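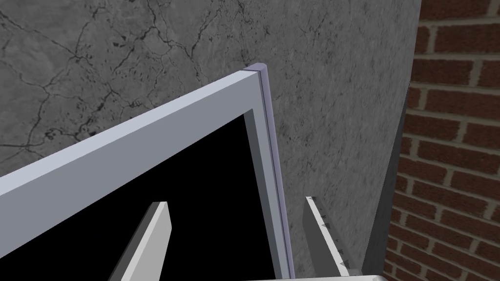 Page 4 of 130

Topic: Door expansion gaps, unheated workshop

ledovura
Solid timber moves across the grain, so the gap on the hinge side is set by panel width and by the moisture swing over the year. My doors were hung in June with a 4 mm gap and bound by the winter. Is that gap too small, or is the fault in the panel?

etia_joinery
A 4 mm gap is fine for a narrow door. Check whether the panel was glued into its groove. A glued panel takes the frame with it when it swells.

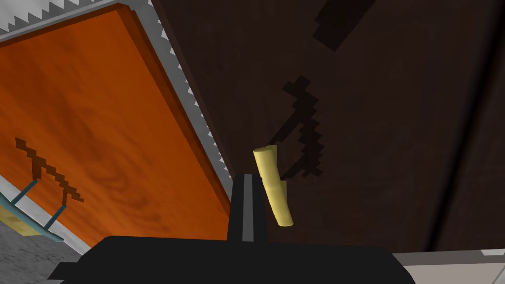 clelance
Flat-sawn boards move more across their width than quarter-sawn ones, and most people buy flat-sawn without asking. You can usually tell from the face. Swirls and streaks like the darker reddish-brown ones on that orange panel are the sort of figure I look for before checking the end grain. I would remake the panel in quarter-sawn stock and keep the frame.

etia_joinery
Disagree. Remaking it is a lot of work for a shed door. Plane the closing edge, seal it, and leave the panel floating. Sealing slows the exchange of moisture on both faces, provided both faces are done.

clelance
Sealing slows it but does not stop it. At 90 per cent humidity for a whole winter the board will get there anyway.

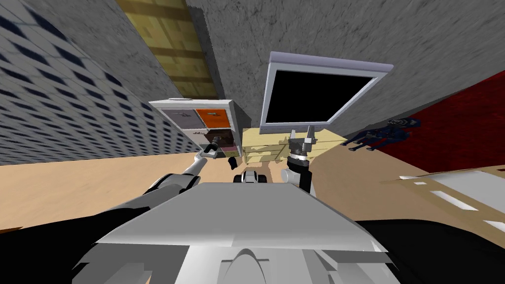 Ionescu replied that both of you were skipping the frame joints. A rail that has dropped at the mitre will bind at the bottom corner whatever the panel is doing – measure the diagonals first.

ledovura
Diagonals differ by 3 mm. Panel moves freely in the groove.

etia_joinery
Then it is the frame. See thread 3281 for re-gluing a mitre in place.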